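Search this blog Go

The cabinet, reconsidered

I have been put in charge of the binders at work. Felicidad Magbanua handed me the job in February, along with a label maker and a look of relief.

We once owned nearly 400 of them. Most concerned Zaltier, a client who left before I learned how to spell it. Some 200 went to the archive in Barredo, and I've been working through the rest one oak-colored cabinet at a time, with both doors open and my knees on the carpet tiles.
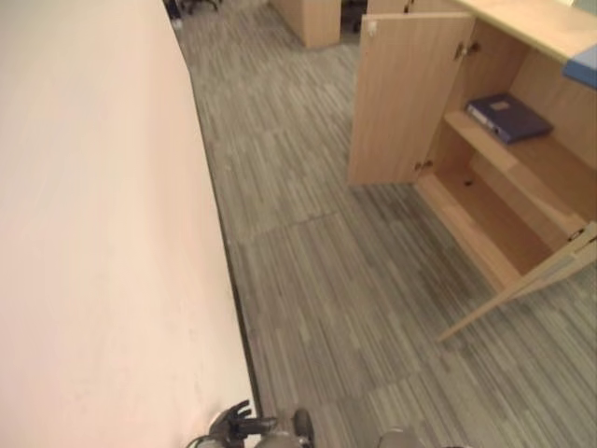
What stays, what goes

A navy binder gets the shelf. I have moved it left, then right, then flat, and flat won. Felicidad wants spines out - she has opinions about spines.
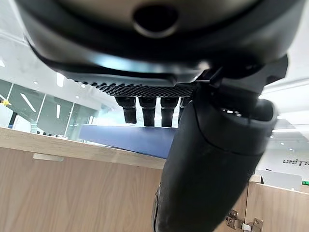
The Tomden papers are harder. They are dull, but Iida Sjöberg swears somebody will ask for them the week after they're shredded, and she has been right twice. 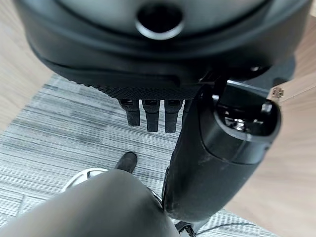

So Tomden goes in a box under my desk, where I kick it daily. Next up is the supply closet, and 100 plastic sleeves I apparently ordered myself.

Contact | Copyright Platberg Notes | Back to top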